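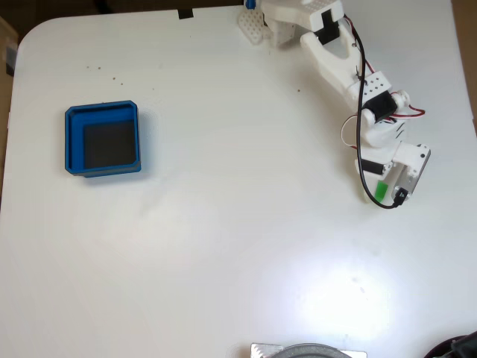

## Gustville finally win one away from home

I have been following Gustville Cricket Club for longer than I should admit, and most of that time has been spent driving home from other towns in a bad mood. So you'll forgive me if I go on a bit about this one!

We were over at Pronddale for the fourth game of the league season, a 40-over match, and I had packed for misery. Two sweaters, a flask, a book I've been pretending to read since May. Pronddale had not lost on their own ground all year and their opening bowler is properly quick. Last time we played there we were bowled out before I'd finished my sandwich.

They batted first and got 226. At the halfway point I'd have said that was 30 too many for us. Our fielding was scruffy early on (two dropped catches, both of them sitters) and the leg side boundary is so short there that even a bad swing goes for four. We did pull it back at the end, though. Our left-arm spinner bowled the last few overs very flat and they couldn't get him away.

Then we went in and lost two wickets almost straight off. I opened the book.

What happened next was the best partnership I've seen from a Gustville pair. Number four just sat in and nudged it about, nothing pretty, while our captain went after anything short. He got to 100 with a pull shot that landed in the hedge, and it took ages to find the ball. I think everyone was glad of the rest. He was out two balls later, of course, caught at mid-on, and walked off shaking his head like he'd made a duck.

We still needed 23 with the tail in, and I couldn't sit down. I did laps of the ground – three, I think – and missed one of the boundaries because I was behind the sight screen. A leg bye won it in the end. Not exactly a highlight reel moment, but I yelled anyway and a dog barked at me.

A few other bits:

- Sivcombe lost again, so we're up to third.
- The Pronddale tea is still the best in the league. The lemon cake especially.
- The new scoreboard is hard to read from the far side once the sun gets low.
- My knee is fine, thanks to those who asked. I'm not playing again, so stop asking that part.

Next up is Bozkurt at home. They have a wicketkeeper who talks from the first ball to the last, and they beat us easily last year, mostly because we couldn't play spin on a dry pitch. I'd bat first if we win the toss. I'll be at the pavilion end with the flask, and probably only one sweater this time.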